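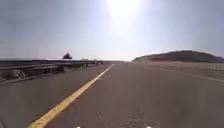 Last updated: 25 June 2020

So the road follower finally steers by itself on the bench, and I've been grinning like an idiot since yesterday. It's only a front wheel on a plank! But when the yellow line on the monitor drifts left the wheel goes left, and when it drifts back so does the wheel, and I could watch it for hours (I did watch it for hours, dinner was toast).

For anyone new, I've been building a small driving robot in the garage since last August. Its name is Jundoder. The chassis is the bottom half of a dead mobility scooter, which is heavier than you'd think and has brakes I still don't fully trust. The brain lives in a lunch box bolted under where the seat used to be. I'm well aware a lunch box isn't a proper enclosure, you don't all have to email me.

Right now the back half is up on two car stands and the front wheel sits on a bit of melamine shelf so it can turn without scrubbing. I feed road pictures into the line finder and see what the steering does. It's a slow way to learn, but it beats chasing a runaway scooter down the driveway, which I did twice in the summer and don't care to do again.

The glare problem

Most of this month went on glare. My line finder worked a treat on grey days. Then I gave it a road with the sun sitting high dead ahead and a hazy white sky, and it lost its mind. The first version looked for bright stuff, you see, on the theory that paint is brighter than bitumen. Well, so is the entire sky. It decided the whole top half of the world was a lane marking and tried to climb into it.

Chopping the top half off was the obvious fix, and it mostly worked. The horizon on a flat straight road lands close to the middle anyway, so everything above it can go in the bin. That left the far end of the road, where the bitumen goes pale and melts into the haze. The line gets so thin up there that a few bad pixels can swing the heading all over the place. I now ignore the furthest bit completely and trust the fat part of the line closest to the robot. Steering got calmer straight away.

The other change was going by colour instead of brightness. A solid yellow centre line is a gift, it stands out from grey bitumen even when the surface is dusty and a bit brown. The white edge line on the right is another story. It's a faint pale streak at the best of times, and my code finds it when it feels like it. For now I treat it as a bonus. If it's there I use it to check the lane width, and if it isn't I carry on with the yellow and an assumed width.

Guardrails are not lines

I also lost two whole evenings to a guardrail. It runs along the left side of the road, long and straight and grey, and it heads for exactly the same vanishing point as the centre line. To a piece of software that likes long straight edges it's the best line in the world! The robot kept favouring it over the real one and wanting to shuffle across into the oncoming lane. The dark posts underneath made it worse, with all those neat little repeated edges.

I tried a mask down the left side, but a fixed mask is wrong the minute the road bends. What I've got now is a rule that a line has to be yellow AND have road colour on both sides of it. The rail fails on both counts. It's a clumsy rule and I'm fond of it.

Cracks were easier. There's a patch of fine cracks and dark specks in the surface that used to throw up a handful of short rubbish edges. A bit of blur and a minimum length got rid of them.

Numbers for those who like numbers

My practice set is 3000 road pictures. I kept 2000 for tuning and left the rest alone, and on the ones I'd left alone it gets the heading right 83 per cent of the time. Right means close enough that I'd be happy sitting on it. The misses are nearly all sun in the lens or no yellow at all, so I know where to dig next.

The motor board is a Kabbaj, second-hand, and it has been faultless apart from a fan that sounds like a blowfly in a jar. The steering servo is from Stormont and was the dearest thing in the build by a mile. It runs on 12 volts, same as everything else, and I've finally put a fuse on that line after cooking one connector. If you're copying any of this, put the fuse in first – I had one sitting in the drawer the whole time.

All the code runs in Musis, my own pile of scripts, which started as a thing for opening the chook shed door and has got badly out of hand. A couple of you asked for a copy. I'll tidy it up and post it, but there are comments in there I wouldn't want my mother to read.

Next jobs

The wheel still has a twitch in it when the line drops out for a moment and comes back. I want it to hold its last heading for a bit and ease back in – at present it snaps. After that I'll make a new bracket for the big red stop button, which currently hangs off the side on cable ties and gets me in the shin every time I walk past.

Then it comes off the stands. Walking pace, the long driveway at my uncle's place, with a strip of yellow tape down the middle and me trotting alongside holding the kill switch. I've already bought the tape.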